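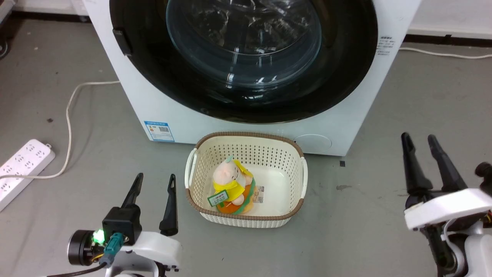

Figure 3. The Brurkus cell at the washing machine: door closed, both grippers open, basket on the floor in front of the drum.

Share (2) | Print this page | E-mail to a colleague

4.2 Set-up and upkeep of the cell

Papers on household manipulation tend to give the learning method ten pages and the upkeep of the machine a footnote. We think the balance is wrong, and we doubt that many reported gains would survive a change of technician. This section sets out how the Brurkus cell at Brerncombe is put together and kept in order. Where we could not show that a step does any good, we say so.

The cell has two arms, each with a two-finger gripper, a camera at the head and a small camera at the wrist. It faces a front-loading washing machine on a bare concrete floor. There are no guide rails for the machine and no marks for the basket. An earlier version had tape outlines for both. They were taken up in November after we found that operators were lining up the basket to the tape and leaving the arms wherever the last session had put them. Whether the tape had helped before that, we cannot tell from our records, which for those weeks are thin.

Start-up follows the Govindasamy checklist, written for an older cell and only partly revised. The arms are homed with the fingers open. Each gripper is then closed on a gauge block and opened again, and the two readings are written down. The checklist asks for 40 cycles per gripper. We ran the full number for a month and saw nothing in the later cycles that had not shown up early, so we now run 4. A reader who thinks this careless may be right; the faults we worry about most come on slowly, and a short check is poorly suited to finding them.
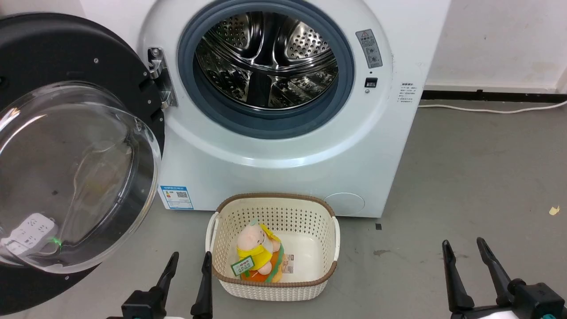
Door clearance is checked by hand before any motion program is loaded. The published drawings of the appliance give the door's width and say little about the space its glass takes up. On our machine the door swings fully open to the left, and the window is a dome that bulges well out from its ring, so a left arm parked for a basket grasp has less room than a flat model of the door would suggest. The latch hook stands out by the hinge at the left edge of the porthole and is treated as a separate obstacle. We have seen simulation studies that leave out both and still claim safe transfer to hardware. We would like to see the logs.

Wrist cameras are the part of the cell we trust least. The supplier, Bornurell, recommends a new hand-eye calibration after every finger change and at no other time. Lajos Kozma, who maintained the cell through the trial period, recalibrated more often than that and kept his own notebook of the offsets. His figures drift between finger changes, and they drift further on the left wrist. We could not trace the cause. A loose camera bracket was suspected and the screws were replaced, with no clear effect, and the same went for the lens mount. What can be said is that the supplier's schedule
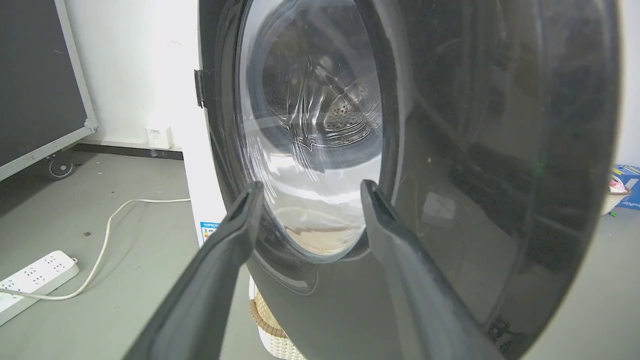
was too relaxed for our use, and that two of the failed door approaches in Table 2 came late in a calibration interval. Two is a small number. We report them for completeness and build nothing on them.

Glossy surfaces make this worse. A calibration target taped to the door gives a clean result and tells us little about how the estimate behaves on bare glass, where reflections move with the wrist. We now tape the target to the white side casing and check the result against the door rim by eye — a crude method, and one that depends on who is looking.

Cable routing was reviewed 3 times. Gripper leads are tied back above the wrist and unplugged only at the connector body, never by the wire. The appliance's own supply still runs across the floor to a power strip on the left. Several reviewers have objected to it. A wall-mounted run was priced and put off, and our present rule is that the cord is moved clear of the basket before start-up and inspected at shutdown. It is a rule on paper, and we have no measure of how well it is kept.

Finger replacement takes two people: one holds the wrist while the other backs out the screws. Bornurell's manual describes it as a job for one. Both fingers are changed together even when only one is worn, and the gauge block check is then repeated before the arm is allowed near the door.

This site uses cookies to remember your reading settings. Accept | Manage

Get new articles by e-mail: sign up for our newsletter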